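The Understudy's Lunch

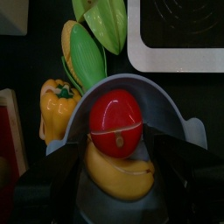
Filed under: Short Fiction

By the time Bernadette Langlois reached Hendomthorpe she had been a restaurant critic for most of her adult life, and she was not going to let retirement interfere with it.

Her granddaughter Karla had opened a restaurant on the sitting room carpet. It was called Privero. It had no door, but you were expected to knock.

'Have you booked?' said Karla.

'I rang this morning.'

Karla consulted the back of a gas bill. 'You're not on here.'

Bernadette had been turned away from better places than this, and once, in Prarnport, from a worse one. She waited by the sofa with her handbag in front of her until a table came free. The table was a cushion. It had been free the whole time.

'Today it's the soup,' said Karla.

'What sort?'

Karla brought the blue bowl over by its little handle and held it under her grandmother's nose. A tomato sat on top of a banana.

'I see,' said Bernadette. 'And is the banana cooked?'

'It's a plastic banana.'

'I only ask because it's underneath.'

There was a pause while the chef thought this over. Back in the kitchen, between the radiator and the log basket, a yellow pepper and a corn on the cob were waiting for a decision. Karla looked at them, then at the customer, and evidently judged that the customer hadn't earned them.

'The pepper's for people who eat their dinner,' she said.

Bernadette lifted the tomato to her mouth and made the noise. She had been making the noise for three weeks, since the school holidays began, and felt she had brought some range to it. Then she put the tomato down and felt along the join with her thumbnail.

'This has been cut before,' she said.

'Everybody cuts it. That's what it's for. You just stick it back.'

'So I'm having somebody else's tomato.'

'Mei had it,' said Karla. Mei Lindgren lived next door and was five. 'She said it was lovely. She had two puddings.'

Bernadette asked for the bill. It came to 2,000 pounds, which she thought steep for a room with the ironing in it, and she said so. Karla went away and did some work with a crayon. When she came back it was 2,387.

'What's the extra?'

'Talking,' said Karla.

Bernadette opened her handbag and paid with a library card and a throat sweet. That evening, at the kitchen table, she wrote the place up properly, in ink, and gave it four stars – the service was appalling, but she had booked again for breakfast.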